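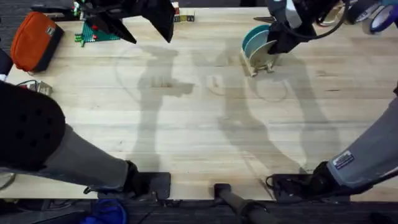
The Hurnley butcher-block top, with a dish rack, plates, a green Lego baseplate and some letter blocks on it.

Hurnley butcher-block table top
Made to order by Tamolix
Deposit $200, balance when it's ready to go

I've been making table tops for long enough that I have opinions about them, so settle in, or skip down to the sizes if you already know what you're after (no hard feelings, I do the same on other people's pages).

The Hurnley is my plain one. It's a solid wooden top, planks glued up side by side and running the long way, in the palest timber I can get my hands on. No drawers, no fancy edge, no stain. I made the first one for my own back room when I got sick of a trestle that bowed in the middle every time I put something heavy on it, and then my sister-in-law wanted one, and then her neighbour, and now it's the thing I make more than anything else.

I like it pale. You can find stuff on it! A dark table swallows black screws, dark Lego, pencils, the lot. On a light top a red brick jumps out at you, and so does a splodge of tomato sauce, so you wipe it up when you should. You'll also see the grain change from plank to plank, some a bit creamier, some a bit browner, and I don't try to match them too closely when I lay them out. I shuffle the boards until it looks right to me, go and have a cuppa, come back and usually swap two more.

What people do with them

Mostly everything, all at once. Mine has been a kitchen bench, a homework table, a place to wrap presents and a place to glue a chair back together, sometimes in the same afternoon. I get a lot of orders from families who want one big surface where the dishes can drain at one end while the kids build something at the other, with the tape left out because somebody's going to need it again in five minutes anyway. It suits that sort of life. It also suits a workshop, a craft room, a classroom corner, or a granny flat where the table has to be the kitchen as well.

If you're planning on a dish rack living on it, get one with a tray underneath. Timber doesn't mind a splash, but it does mind a puddle that sits there from breakfast to bedtime. A bit of folded towel under the feet does the job if your rack hasn't got a tray, as long as you hang the towel up to dry afterwards. I'd also shift the rack along every so often so the same patch isn't always copping it.

Lego baseplates sit nice and flat on it, and so do jigsaw boards and cutting mats. Please don't stick them down with double-sided tape. I've had one come back to me for a re-sand after that, and getting the gum off took longer than the sanding. Ordinary masking tape is fine for a day or two on a properly cured top, just peel it back slowly and low to the surface.

Sizes and lengths

I cut every top to the length you give me, up to 4000 mm. Anything longer won't come out of my shed door in one piece, so it has to be done as a pair with a join, and I'm happy to talk you through that but I'd rather you had a look at how you'll get it into the house first. A long top is a lovely thing and an absolute cow of a thing to get around a hallway corner. Measure the hallway. Then measure the turn at the end of it, and the height of the light fitting as well, while you've got the tape out.

Depth is up to you too. If the table's going against a wall, think about how far you can comfortably reach across it, and do it sitting down if that's how you'll be using it. Whatever ends up along the back edge stays along the back edge (letter blocks, rolls of tape, that one mug) and a top that's too deep just gives you a longer shelf for things you can't get at. For a table with people on both sides you can go wider, and I usually suggest you do.

I'll ask for a sketch. It can be on the back of an envelope, I don't mind, so long as the numbers are in millimetres and I can tell which side is the front. If one of your corners isn't square, and in an old house it won't be, send me both diagonals.

Finish

The standard finish is Phetsri, a clear oil and wax that I put on by hand. I tried a fair few before I landed on it. What won me over is that it doesn't turn the timber orange, it hardly smells once it's gone off, and you can patch one spot without redoing the whole top. That last bit matters if you've got kids, or if you are me.

You get a low sheen with it, closer to an eggshell than a gloss. Light from a window won't bounce straight into your eyes, and small scratches don't show up as white lines the way they do on a hard varnish. I do the underside as well as the top, with the same number of coats, so the timber takes up moisture evenly on both faces. Plenty of tops are sold with a bare underside and that's often why they cup.

You can also have it raw if you'd like to finish it yourself. I'll sand it ready for oil and wrap it up, but please get a coat on it the same week. A raw top leaning against a laundry wall for a whole winter is going to move, and I can't do much for you by then.

Legs and fixing

The Hurnley comes as a top only. I don't make legs! I've got a welding mask and no talent. Most of my customers use Finalell frames, and I'm happy to drill the underside to suit if you tell me which one you've bought, at no extra charge. If you've already got a frame or a pair of old cabinets, that's fine as well.

However you fix it, leave room for it to move. Wide timber swells and shrinks across the planks with the seasons, and if you screw it down tight through round holes it'll find another way to move, and you won't like the way it picks. Slotted holes across the width, a washer on each screw, snug but not cranked. Every top goes out with the screws and washers in a little bag taped to the underside, so check there before you ring me to say I forgot them. (I have forgotten them once. I drove them over.)

If you're clamping gear to the edge, like a lamp or a vice, put a scrap of ply or thick card between the metal and the wood. The edge has a small round on it so you can lean your forearms there without getting a red line, and clamps will chew that round off if you let them. For heavier equipment that's going to be bolted through, tell me where the bolts go and I'll drill from the face side so you don't get tear-out. I seal the insides of those holes too.

Looking after it

Wipe it with a damp cloth and dry it after. A drop of dish soap is fine. Steer clear of bleach sprays and those scratchy green pads, and don't leave a wet tea towel in a heap on it overnight.

Hot pots need a trivet. The oil will forgive a cup of tea but a pan straight off the stove leaves a mark, and it's a sanding job to get it out.

For the everyday scuffs, a fine pad and a teaspoon of oil will sort it. Rub along the planks, leave it for 20 minutes, then buff off whatever hasn't soaked in. Don't skip the buffing or it goes tacky and picks up every crumb in the house. Lay the oily rag out flat outside to dry before you bin it, never scrunched up, as oily rags can heat up by themselves and catch fire. I mean that one.

How often you do the whole top depends on the use it gets. Flick a few drops of water on it. If they bead, leave it alone. If they soak in and go dark, it's time. Mine gets a coat every October, when it's warm enough to have the windows open, and an extra bit at the sink end whenever it starts looking thirsty.

Texta comes off with a little methylated spirits on a cloth, most of the time, and then you touch up the oil. Crayon you can lift with the edge of an old plastic card. Dents you can sometimes raise with a damp cloth and a warm iron, and I'll send you my notes on that if you ask, though I've got a few dents in mine that I've grown fond of and won't be ironing.

Ordering and pick-up

Send me your length, depth, finish and a photo of where it's going if you've got one. I'll write back with a price and a date. The $200 deposit holds your spot and comes off the total, and I don't order timber until you've said yes to the drawing, so there's time to change your mind about the depth (everybody changes their mind about the depth).

Pick-up is from the shed, after 2 in the afternoon. Bring a blanket, two straps and a second person. I'll help at my end, but you'll want somebody at yours. Carry it on its edge, like a sheet of glass, and once it's home don't lean it on a wall for days while you wait for the legs to arrive. Lay it flat on some battens with air underneath.

Delivery can be arranged for most sizes. The driver brings it as far as the front door and that's where his job ends, so have some muscle on hand for the rest.

Offcuts

If your top leaves a decent offcut I'll oil it and send it along with your order. They make good chopping boards, or a stand for a pot plant, or a spare bit to test cleaning products on before you try them on the real thing. Just tick the offcut box on the form, otherwise I'll assume you don't want it and it goes in my own pile.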